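Cliludier Community Kitchen – Winter Walk-Through
Jan 26, 2020

I do this lap twice a year, once now and once in September, and I type up my scribbles the same evening while I can still read them. OK means leave it alone. FIX means please, soon. WATCH means I'm going to be annoying about it next time.

Front door and hallway
Door closes by itself: OK. The new closer is a bit fierce (it got me on the heel), but it latches.
Exit sign lit: OK
Mat lies flat: FIX. The corner by the coat hooks is curling again and I caught my toe on it going in AND coming out.
Hallway clear: WATCH. Folding chairs have crept back along the left wall. You can squeeze by, but try it with a stroller!

Cooking area
Extinguisher, gauge in the green: OK. Tag reads 1452, which matches the log.
Fire blanket on its hook: OK
Hood filters: FIX. I pulled one down and got a sleeve full of grease for my trouble. They all need a soak.
Stove knobs: OK, though the back right one on the Zerel is stiff and I had to push pretty hard before it would turn.
Hot water at the hand sink: OK. Takes about 50 seconds to warm up, so let it run.

Fridges and dry store
Fridge thermometer: OK on both. The Aka fridge has a torn door seal near the bottom hinge – FIX, and it's a cheap part, so let's just order it.
Food labeled and dated: WATCH. I found 9 tubs with no date. I tossed them. Sorry if one was your soup.
Flour bins closed: OK
Shelf brackets: OK, I leaned on every one.

Tables and tableware
Tabletops, legs and edges: OK. No wobble, no splinters.
Plates: OK. I ran a thumb around the rims and pulled two chipped ones.
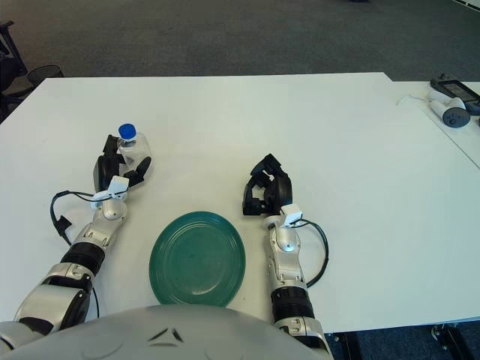
Item 14, tableware: round green plate on the white table.

Trays: FIX. We're down to 20 and several are cracked at the handles. Le Goff has the same kind in their catalog, so that's an easy order.

Restrooms and back door
Grab bar tight: OK
Soap and towels: OK
Back step light: FIX. It flickers, and that step is slick enough already.
Trash lids: WATCH. Something has been chewing on one, and I don't think it's a squirrel – the tooth marks are huge.

First aid box
Bandages: OK, lots
Burn gel: FIX, expired
Sign-out sheet: blank again. If you take something, please write it down, even if it's one tiny bandage!

I'll check the mat and the step light again before the next big supper. Everything else marked FIX goes on the clipboard by the phone.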